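Prurkham Wetland Fellowship Opens a Second Season at the Treltora Field Station
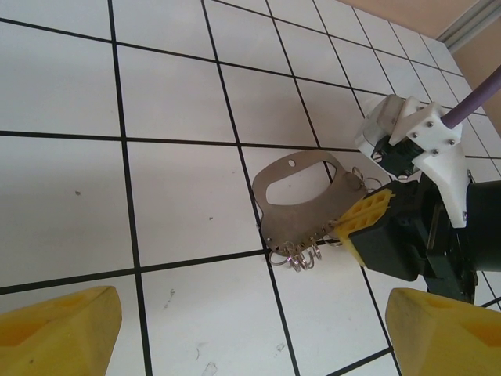
A reader of last month's entry wrote to ask whether the fellowship would again be limited to doctoral students, and remarked that master's candidates in the region have few other ways to gain experience in translating field data for public agencies. The question was a fair one, and the selection panel has now answered it. Beginning in March, the Prurkham Wetland Fellowship will accept applications from master's students in their second year, provided that a faculty advisor agrees in writing to the absence from campus.

I have followed this program from its first announcement and had the privilege of reading the closing reports from the inaugural season. Fellows were placed with the Treltora Field Station, where they assisted with the long-running survey of freshwater turtles and wading birds in the Dranis marshes. Each fellow then spent 5 weeks in the regional planning office, preparing summaries of the survey for staff who make decisions on culverts, levees and road crossings.

The survey itself deserves more attention than it has received. Over the course of the season, the teams recorded 817 turtles, of which 92 had been marked in earlier years. Recaptures of this kind allow the station to estimate survival from one year to the next, and they are especially valuable for species that live for decades. The reports note that the recaptured animals were concentrated in the northern ponds, where water levels have remained steady. The southern ponds were dry for part of the season, and the authors are careful not to draw conclusions from them.

What impressed me most was the quality of the writing. Students in the natural sciences are trained to address their peers, and the habits of a journal article do not serve a planner who has one afternoon to review a proposal. One of the summaries explained the effect of a single undersized culvert on turtle movement in fewer than two pages – with a map, a short table and a clear statement of what remained unknown. I understand that the planning office has since asked for the same format in other submissions.

There are matters still to be settled. The stipend has not been increased, and housing near the station is scarce from late spring onward. The Mousavi Fund has agreed to cover travel for 3 fellows, which will help those coming from outside the county, but the cost of summer rent remains the most common reason given for declining an offer. I have raised this point with the program office and have been told that shared lodging is under consideration.

Applicants should submit a statement of interest, a current transcript and one sample of writing intended for a general audience. The sample need not concern wetlands. A newspaper column, a museum label or a letter to a public body would all be acceptable. Field experience is welcome but is not required, and training in handling and marking animals is provided during the first week.

An information session will be held on Wednesday at 4:00 p.m. in the station's lecture room, and faculty advisors are encouraged to attend with their students. The application form will be available from the program office on the same afternoon. Completed reports from the first season may be requested there as well – I recommend the chapter on the northern ponds to anyone with an interest in long-term monitoring.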